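Cuaderno del taller — diciembre, a media tarde
Limpieza y revisión de las cubetas grises

Sigo con lo que dejó a medias Hoi-yan Kwok: decidir qué cubetas grises se quedan y cuáles van a la repisa de repuestos. 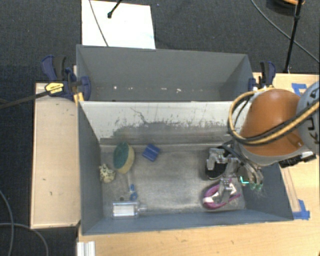

Empiezo por la de delante, que es la más castigada. Las paredes izquierda, derecha y frontal están bastante lisas. La del fondo es otra cosa: arriba está llena de marcas y en la parte baja tiene una zona gris oscura, raspada, con el borde descascarillado y arañazos verticales finos. Hay también una línea oscura torcida que baja desde la izquierda. No sé si es grieta o raya. Pasar la uña y, si engancha, avisar a King-fai Wei antes de volver a cargarla.

El suelo tiene aspecto metálico, gastado, con zonas más brillantes hacia el centro. Eso no me preocupa.

Contenido: la esponja ovalada (verde oscuro por un lado, amarilla por el otro), un bloque pequeño azul, el útil del mango azul con aro, la botella transparente tumbada en la esquina y una cosa pequeña color crema, con grumos y motas oscuras, pegada a la pared izquierda. Esta última no la tengo en la lista. Preguntar a Ayane Arai si es suya; si no contesta, a la bolsa de varios.

La botella lleva una zona blanquecina como de etiqueta, pero no me sirve para identificarla. Regla de siempre: botella sin rotular no vuelve al armario. Le pongo cinta con el nombre cuando sepa qué es.

Plan para la limpieza:
Vaciar del todo y aspirar las esquinas y el reborde estrecho de la pared del fondo, que ahí se acumula polvo.
200 ml de Cleker en el cubo, el resto agua templada. Dejar actuar 14 minutos.
Frotar la pared dañada solo con la cara amarilla. Chak-lun Liu propuso la verde, pero si el recubrimiento ya se está soltando prefiero no ayudarle.
Secar con paño — nada de aire comprimido, que la última vez acabó todo en la moqueta.

La de detrás la miro después, con el mismo procedimiento.

Repuestos: Dutano tiene el modelo 624, mismas medidas exteriores según catálogo, pared algo más gruesa. Shuk-fan Yip pidió precio para 2 unidades y sigue sin respuesta. Mok las da más baratas pero sin el reborde interior, y entonces no nos valen los separadores.

Pendiente: proteger el tablero de madera clara antes de mojar nada. Queda un trozo de lámina Mekley en el cajón de abajo, medirlo primero.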